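Stondmont Robotics — Demonstration Days
Equipment / Humanoid platforms / Kullora H / Visits and demos

The Kullora H can be seen working at our Stondmont site by appointment. Demonstrations are held in furnished rooms, with the robot carrying out the same kind of household work that most buyers ask about: walking, stepping up and down, reaching, and handling clothes and bedding. The next open day is Friday, December 22, 2023. After that the rooms close for the rest of December and bookings resume in the new year.

What the visit covers

A standard visit lasts 100 minutes and takes up to 14 people. Gebremedhin Ambaye, who leads the demonstration team, runs most of the sessions and takes questions during the work as well as after it. Visitors are shown the robot powered down first, then standing, then on task. You are welcome to ask for a task to be repeated or changed.

The order is usually this:

Introduction and floor rules
Standing balance and walking
Step work
Garment and bedding tasks
Control station and logs
Questions, quotes, paperwork

Step work takes the most time. Many of the inquiries we get are from companies planning trials in homes, where a robot that only works on a flat floor has limited use. The demonstration uses low wooden steps set beside furniture, so visitors can judge foot placement in a tight space. The operator can stop the robot at any point, and will do so if anyone crosses the tape line.

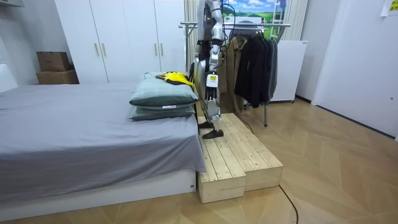
Kullora H on the two-tier wooden step platform, bedroom demonstration room.

The bedroom is the smaller of our two demonstration rooms. It has a bed, a wardrobe and a clothes rack, and the furniture can be moved between runs if you want to see a different approach. The second room is laid out as a kitchen and is used on longer visits only. Please tell us when booking if you need the kitchen, as it takes a while to set up.

Hands and garment handling

The unit on show is fitted with the Baptista multi-fingered hand in black, supplied as a pair. Garment tasks are run with ordinary clothing in mixed weights — light tops, jackets, long coats. You can bring your own items. Please leave out anything with loose beads or long cords, and anything you would mind having creased.

Some garment tasks are still slow, and a few need operator help. We run them at normal speed and do not edit the program to hide this. If your project depends on folding, ask for the extended garment session, which adds 35 minutes and includes time at the control station.

Cables and power

Demonstrations are run with the robot on cable. Battery operation is available on the Kullora H and can be shown on request, but must be arranged in advance. Watch for floor cables when moving around either room, and wear flat shoes.

Bringing your own software

Teams already using the Siser control package may connect a laptop at the control station and read joint data live. Commands from visitor machines are not accepted during open days. For private visits we can arrange a supervised command session, subject to a signed safety form from each person taking part. Send the version number you are running with your booking so we can check it against the unit.

Open day and private visits

Open day places are free and limited to 3 per company. Private visits are charged, and the fee is credited against an order placed within the same quarter. Both types of visit include a printed data sheet and a copy of the session log on request.

Photography is allowed in both rooms. Video is allowed on private visits, and on open days if the other visitors agree. Children under 14 can't be admitted to the demonstration rooms.

Getting here

Use the rear entrance at Stondmont and follow the signs to the demonstration rooms. Parking is on the left past the loading bay. The entrance and both rooms are on the ground floor, with step-free access throughout. Please arrive early enough to sign in, as sessions start on time and late visitors have to wait for a break between tasks.

To book, use the visit request form and select Kullora H under equipment. Give the names of everyone attending, the tasks you want to see, and whether you need the extended garment session. Confirmations are sent by email.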